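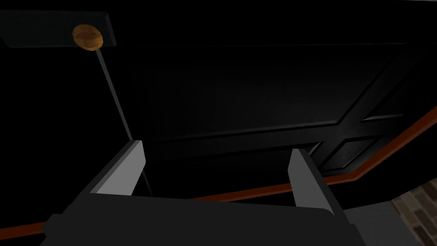

¿Cuándo se puede dar por válida una tarea ensayada en simulación?
Cuando el mismo programa, sin retoques entre intentos, cumple el criterio de éxito escrito antes de empezar y el registro permite repetir cualquiera de los intentos.

Tema 4. Buenas prácticas en manipulación simulada

Estas notas acompañan la práctica del módulo Arari, que se hace sobre el entorno Flirnomero. Conviene leerlas antes de abrir el simulador. La práctica trata de pinzas cerca de puertas, pomos y piezas alargadas.

Antes de ejecutar
Anotar la versión del entorno, la semilla y la posición inicial de la pinza. Escribir el criterio de éxito en una sola frase. «Abre la puerta» no sirve; hay que indicar el ángulo y el tiempo máximo. Los límites de fuerza se fijan en el fichero de configuración, nunca desde el código de control.

Durante la ejecución
La aproximación a un pomo se hace en dos tramos: uno libre y otro a velocidad reducida. El cambio de tramo queda marcado en el registro.

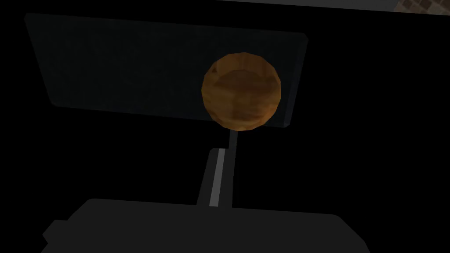 ¿Qué se hace si un dedo toca el pomo antes de lo previsto?
Se detiene el movimiento, se guarda el estado completo y el intento se anota como contacto prematuro, aunque después la tarea hubiera podido terminarse.

Los contactos prematuros cuentan como fallo. No se borran ni se sustituyen por otro intento con la misma semilla. Cada serie tiene hasta 1000 intentos y se entrega entera.

Piezas alargadas
Con un listón entre los dedos hay que comprobar la holgura a ambos lados y la distancia a las superficies próximas. Estar entre los dedos no equivale a estar sujeto: el agarre se declara a partir de las fuerzas de contacto en los dos dedos.

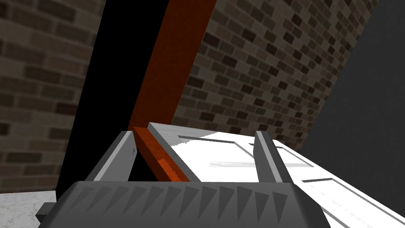 Priltov objeta que pedir contacto en los dos dedos deja fuera los empujes con uno solo, perfectamente legítimos en algunas tareas. La objeción es correcta. Esos casos se registran como empuje, con su propio criterio, y no se suman a los agarres.

Entrega
Fichero de configuración, registro completo y una hoja con los fallos clasificados. Fecha límite: 15 de diciembre. Las series incompletas se recuperan en abril.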